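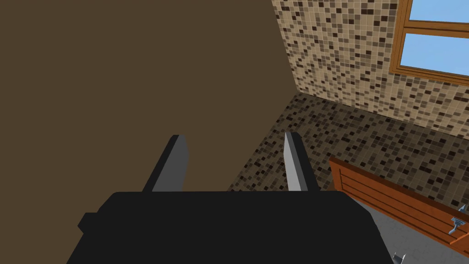 Kostar Open Day: Simulation Demonstration
Student project report, Qianru Yao
November 12, 2021

1. Purpose of the visit

The visit supported our course project on mobile manipulation. The Kostar lab opened its simulation room to student groups and ran a demonstration of Stultach, the software it uses to test arm motions before they are tried on hardware. Our group of four attended one session.

2. Demonstration

The operator loaded a furnished room with mosaic tile on the wall and floor and drove the arm by keyboard. The view on the main screen came from a point close behind the gripper, so the fingers stayed in sight while the room moved past them.

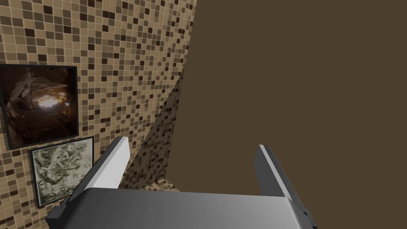
Figure 1. Gripper view toward the tiled wall, fingers open.

Each simulated run was limited to 300 control steps. The operator repeated the approach three times from different starting poses and saved the joint values after each one. Depth is hard to judge from a single view – two of us misread the clearance to the brown surface when asked to estimate it.

3. Observations

The plain surfaces gave few visual cues. The tile grid was more useful, as the change in apparent tile size indicates how steeply a surface is seen.

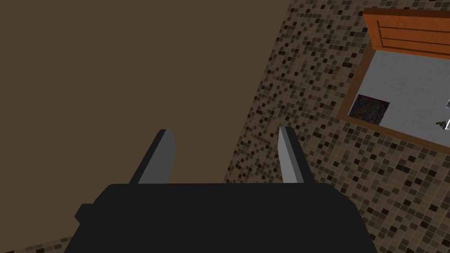 Collision checking was handled separately from rendering and could be switched off to save time. The operator advised against this for beginners. We also asked about contact friction, which Stultach sets per material – the default values had not been changed since April.

4. Use in our project

We will adopt the fixed step limit and log joint values in the same format. A second view from the side will be added before grasp tests begin.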